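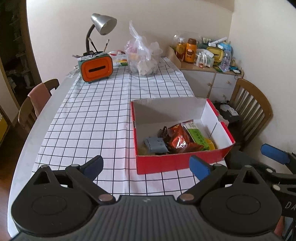 Snack box

A snack box is an open or lidded container in which individually wrapped snacks are kept together, usually on a table, shelf or worktop. The term covers both boxes sold ready filled and those put together at home from separate packets. It is distinct from a lunch box, which holds a single meal and is normally carried.

Contents

The usual contents are crisps, biscuits, sweets, nuts, dried fruit and other foods with a long shelf life. Each item stays in its own wrapper, so the box needs no lining and the food does not have to be eaten at one time. Pillow packs, sealed at both ends with a seam down the back, are the most common form. They hold air as well as food and take up more room than their weight suggests. Flat packets and bars can be stood on edge along the sides.

Container

Cardboard is widely used. Many household snack boxes began as delivery cartons or gift boxes with the lid folded back or cut away. Coloured board is often printed on the outside only, leaving the inner walls white, and a box of this sort may show red just along its rim while the snack bags stand against a white interior, as with the one on the checked tablecloth. 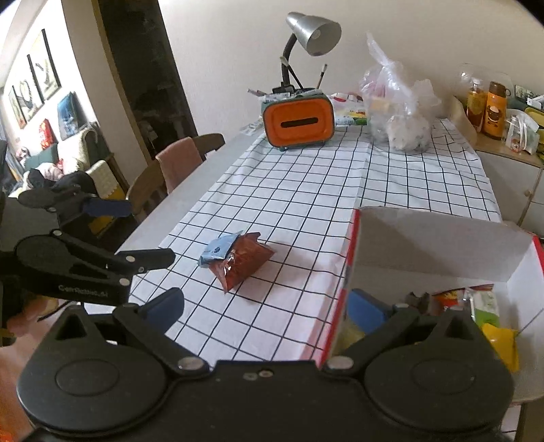 Wicker, tin and clear plastic are also found. Tins keep out damp but are heavy, and plastic is easier to wipe clean. The shallow Dikell tray, sold in two depths, has a raised back edge and is meant for narrow shelves.

Packing

Larger bags are generally put in first and long packets leaned across them. Small sweets tend to sink to the bottom and may be kept in a cup or paper bag. Packets with the earliest date are placed at the front. In shared kitchens the box is often sorted once a month, when empty wrappers and out-of-date items are taken out.

Ready-filled boxes

Boxes sold by post became common in the 2000s. Kaleo offered a mixed box of 30 packets, sent out each October, and Sakai sold a smaller one made up mainly of rice crackers. Drakell supplied offices and used a plain carton with a tear-off front panel.

See also

Hamper
Biscuit tin
Tuck box
Vending machine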